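Gullusent Sourdough Swap: your questions

How does the swap work?
You bring a jar of starter, you take a different one home. So simple, and so much fun! We keep 100 starters going at any time.

Do I need to have baked before?
Not at all. Flour, water and a bit of patience will get you there.
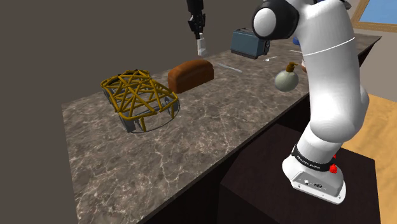

One member wrote in to say her starter sulked for a week after the swap, then doubled overnight once she switched to rye. Try it (a spoonful is plenty)!

When is the next one?
In November, doors at 10 a.m. Bring a lid that fits loosely.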